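Still not sold on the kitchen sim

I said in May that I'd give the simulated kitchen a fair try before cutting any more aluminum for the real arm. Since then I've spent 34 evenings in the shared workshop with a laptop and barely touched a screwdriver. The plan, mostly Haruna Nomura's, is to get the arm putting a donut on a plate in software, then carry the whole thing over to the bench at Skudton.

My trouble is that everything in there is so polite. Marble counter, even light, a dinky purple donut that sits exactly where you left it. Our bench has a slope and glue on it.
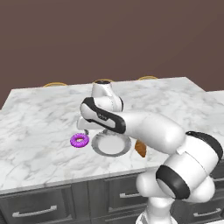
Kavitha Nambiar thinks I'm being unfair: you can crash the simulated arm all night and it costs nothing, while one bad move on the real one means a new gearbox and two weeks of waiting. Fine, I'll give her the gearbox. I paid for the last one.

But a cheap crash teaches you about cheap crashes. I ran 2,127 attempts with the friction turned down and got a lovely curve out of it. Then I changed the friction by 15 percent and the curve fell over. Which of those numbers is my bench? I have no idea, and I don't think the software does either.

The wrist view bothers me more. From up close the picture is mostly marble and surface texture, and I'd like to know how much of what the arm learns is "donut" and how much is "purple thing on white." Next I'm swapping the colors.
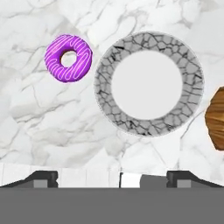
Wrist view, fingers open, donut at upper left.

If the swap goes badly I'm going back to the bench and doing it the slow way. Zaid Nasrallah has offered to hold the e-stop.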